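Tasilitz Phone Words

A word list and short-text collection of the language people use when they talk about telephones, from party lines to pocket screens. README and data card, second release.

What is in it

Tasilitz holds 551 entries. Each entry is a word or phrase, the sense it carries when people talk about phones, a sample sentence written for this project, and a note on where the word came from if we could work that out. "Hang up" is in there, and so is "dial," which has outlived the dial by a long way and shows no sign of leaving. We love these leftovers! A big part of the fun of putting this together was finding how many of them are still in daily use (ring off the hook, off the hook on its own, on the line, hold the line, get your wires crossed) among people who have never owned a phone with a hook or a visible wire.

The oldest printed source we read is a household guide from 1969, with a lovely chapter on telephone manners. It gave us "person-to-person," "extension" in the kitchen sense, and a whole page on how to answer when the caller has reached the wrong house.
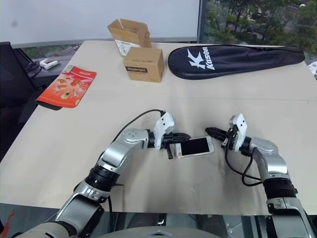

White smartphone on a beige tabletop.

The newer end of the list covers words for the smartphone years: "swipe," "pocket dial," "airplane mode," "read receipt," "doomscroll." Some of these are already slipping into other uses, and where we saw that happening we gave the new sense its own line.

How the files are laid out

entries.tsv: one entry per line, tab separated, UTF-8
senses.tsv: extra senses, joined to entries by the id column
sources.txt: the books, leaflets and manuals we read
foltar/: a small set of scripts for searching and sorting

Columns in entries.tsv are id, headword, part_of_speech, sense, sample, origin_note, era. The era column takes one of four values: rotary, pushbutton, flip, touch. A word goes under the era when we first found it used about phones, even if it existed earlier in some other trade. "Switchboard" gave us a long and very happy argument and ended up in rotary.

Getting started with Foltar

Foltar is the little search tool that ships with the list. It needs Python and nothing else.

1. Unpack the archive anywhere you like.
2. Open a terminal in that folder and run: python foltar/search.py hang
3. Add --era flip to keep only one era, or --random 15 to get fifteen entries picked at random. This last one is great for classroom warm-ups and for losing a whole Saturday.

If accented letters come out wrong on your screen, set the terminal to UTF-8 and try again. The files themselves are fine.

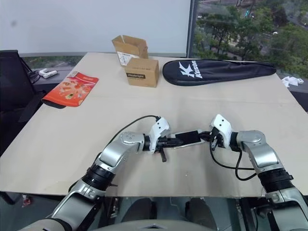
Splits

For people who want to train or test a sense tagger, the Lamrani split sets aside 300 entries for training and leaves the rest for testing. Senses of the same headword always stay together. Please say so if you change the split, so that scores can be compared.

Known gaps

Only American English is covered well. British "engaged" and "ring up" are included, but we know there is far more out there. Pager slang is thin. Origin notes marked with a question mark are our best guess and should be read that way. There are no recordings and no real messages or call logs anywhere in the collection.

Related work

Zekden is a sister list for words about mail and parcels, in the same column format. The two can be joined on headword, and the overlap is a delight: "forward," "drop a line," "return to sender."

License and changes

Free to use, share and change, with credit to the Tasilitz project. Corrections are very welcome, especially origin notes with a source attached. The April update fixed the doubled ids in senses.tsv and added "butt dial" as a headword of its own, with a pointer back to "pocket dial."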